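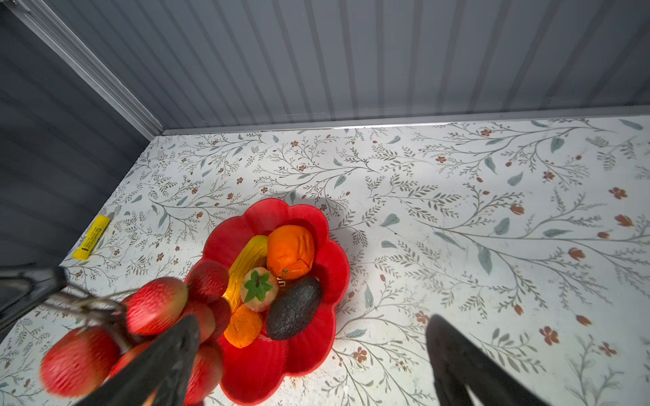

# Plernell wipe-clean tablecloth, seven months in

I bought the Plernell in February to replace a cotton cloth that had gone yellow at the folds. It has been on my kitchen table almost every day since, so this review covers regular use and a fair amount of neglect. I paid $39 for the 60 by 84 inch size. There is a smaller one and a round one, and I haven't tried either.

## What you get

The cloth is cotton with a thin matte coating on the top side. The back is uncoated. Mine came rolled on a cardboard tube, which I was glad about. The last coated cloth I owned came folded in a flat packet and kept its creases for most of a year.

The edges are hemmed on all four sides with a single row of stitching. Some coated cloths are just cut and left raw, and those start to curl at the corners. The stitching on mine is straight except for one corner where it doubles back on itself. You'd have to go looking for it.

There is a slight smell when you unroll it. I hung it over a door for two days with the window open and after that I didn't notice it.

## The print

I chose the floral because I wanted something that would hide crumbs between meals. It does that well. The white parts show coffee and tomato sauce right away, and I count that in its favor, as I would like to know where they are.

The pattern repeats, and if you order two cloths to cover a long table you will need to line them up. Lucía Soler, who lives downstairs from me, tried this with two of the smaller size. She lost several inches of overlap getting the stems to meet and in the end gave one of the cloths to her sister. If your table is longer than eight feet, look at something sold by the yard.

The colors have held up. My table is next to a south window and gets sun from late morning on. I compared the end near the window with the part that hangs down on the wall side, and I can't see a difference yet.

## Cleaning

Most things come off with a damp cloth. I've wiped up coffee, oil, egg, beet juice and a good deal of jam. The beet juice sat overnight and left a pink shadow that took dish soap and two tries to remove.

Turmeric did not come out. I have a spot the size of a dime from a curry in April, and I've tried soap, baking soda and lemon juice. It has faded to a pale yellow. I put the salt on top of it.

Ballpoint pen also stays. Rubbing alcohol lifted most of it, but it dulled the coating in that place, and when the light is low you can see a flat patch. I wouldn't do it again.

The label says it can go in the machine on cold, no spin. I've done that three times. It comes out heavy and dripping, and you need somewhere to hang it where the drips don't matter. I use the shower rail. Drying took most of a day because the cotton side holds water. Do not fold it while it's damp. I did once, and the back picked up a musty smell that took another wash to get rid of.

You can't iron it from the top. From the back, on low, with a towel in between, it works well enough.

## Heat

The instructions say to use a trivet, and you should. I put a mug of tea down on it every morning with no marks. A soup pot straight from the stove left a ring where the surface went slightly shiny. The coating didn't melt or stick to the pot, but the ring is permanent.

## How it sits on the table

It's heavier than it looks and doesn't slide much on bare wood. On a glass table it might. The overhang on my table is ten inches on the long sides, which clears the chair seats and doesn't catch on your knees. The corners hang a bit stiff for the first couple of weeks and then relax.

One thing I hadn't thought about is writing on it. The surface has some give, and a pen will go through a single sheet of paper if you press. I keep a clipboard in the drawer for bills now.

## Compared with the others I've owned

**Kallholm vinyl.** Cheaper, and easier to wipe. It's thin, though, and it cracked along one table edge in the second winter. It also stuck to bare forearms in warm weather. If you have very small children and expect to throw the cloth out after a year, it's a reasonable buy.

**Ploltano coated linen.** The nicest to touch of the three and nearly twice the price of the Plernell. The coating on mine was uneven, and water soaked through in places. Ploltano did refund me without an argument. I may have had a bad one.

**Plain cotton.** Still the best looking, if you don't mind washing it every few days. I mind.

## Ordering

I ordered through the Plernell site. Delivery took 14 days, longer than the week they quoted, and the tracking page didn't update until the day it arrived. I wrote to customer service and a person named Vega Vallejo answered the next morning with the correct date. The return window is 30 days and you have to send it back on the tube, so don't throw that away.

## Would I buy it again

Yes, in this size and at this price. I'd choose a print with less white in it if I cooked with turmeric more often. I'd also put a pad underneath, which I haven't done, and which would probably help with the pen problem.

Four out of five. I took one off for the drying time and the heat ring, though the ring was my own doing.

*Updated 2024-08-29: the doubled stitching at the corner has started to come loose. It's about an inch so far. I put a few stitches in by hand, and the needle goes through the coating easily if you use a sharp one.*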